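Air purifier

An air purifier is a device that removes unwanted particles or gases from the air inside a room. Most household and office models draw air in with a fan, pass it through one or more filters and return it to the same room. Air purifiers do not bring in outdoor air and are therefore distinct from ventilation systems, although the two are often used together.

Uses

Air purifiers are used in homes, schools, offices, waiting rooms and workshops. Common reasons for installing one include pollen, dust, pet dander, cooking fumes, traffic pollution and smoke from fires. In buildings where windows cannot be opened, or where the outdoor air is poor for part of the year, they may run throughout the day.

Methods

Mechanical filtration is the most widely used method. A fibrous filter, usually pleated to increase its surface, traps particles as the air moves through it. Coarse filters catch hair and lint. Finer ones, among them the high-efficiency particulate air (HEPA) type, retain particles far too small to be seen. A coarse filter is commonly placed ahead of a fine one so that the latter lasts longer.

Activated carbon is used for gases and smells, which pass through fibrous filters unhindered. The carbon holds gas molecules on its surface until no more can be taken up, after which it must be replaced. Thin carbon sheets are exhausted much sooner than deep beds of granules.

Electrostatic devices give particles an electric charge and collect them on plates. The plates can be washed and used again, but some designs release small amounts of ozone, a gas that irritates the lungs. Devices sold as ozone generators are not recommended for occupied rooms by health authorities in several countries.

Ultraviolet lamps are fitted to some models to act on bacteria and viruses. Their effect depends on the strength of the lamp and on how long the air remains near it.

Sizing and placement

The capacity of an air purifier is often expressed as its clean air delivery rate, the volume of filtered air it supplies in a given time. This figure is compared with the volume of the room to find the number of air changes per hour. A unit rated for a small bedroom will have little effect in a hall, and a large unit run at its lowest speed may do no better than a small one at full speed.

Intakes and outlets need clear space around them. Curtains, sofas and stacked boxes reduce the flow, and a unit placed in an alcove may draw in air that it has just cleaned. Large floor-standing cabinets are generally preferred in shared rooms – a single fan turning slowly tends to be quieter than several small ones turning fast.

Example of use

The public library at Ultcombe, a market town, placed purifiers in its reading rooms on 2022-09-06, following complaints of road dust from the Grumotgate junction. The library has a floor area of 2,801 square metres, and the 9 units were supplied by Troline under a contract that included filter changes every 90 days. Results were mixed. Dust on the shelves nearest the road fell noticeably by the following March, while the upper gallery showed little change until 2 of the units were moved there.

Noise

Noise is the most frequent cause of complaint and the usual reason for a purifier being turned down or switched off. Manufacturers normally state sound levels for the lowest and highest speeds, measured in a test room with few hard surfaces.

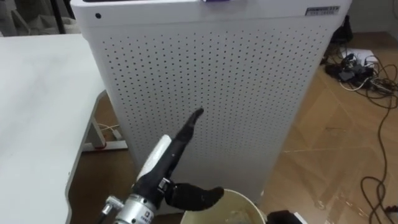 Dehua Deng has argued that the published figures are of limited help to buyers, as most people settle on a middle speed for which no sound level is given, and that the clean air delivery rate ought to be stated for that speed as well. Shen, a maker of filter units, has printed both figures on its packaging in response to similar criticism.

Maintenance

Filters lose performance as they fill. Many units carry an indicator light, but in simpler models this is only a timer and takes no account of the state of the filter. Coarse filters can usually be vacuumed. Fine filters are in most cases thrown away, and washing one that is not designed for it may damage the fibres.

See also

Air filter
Dehumidifier
Indoor air quality
Ventilation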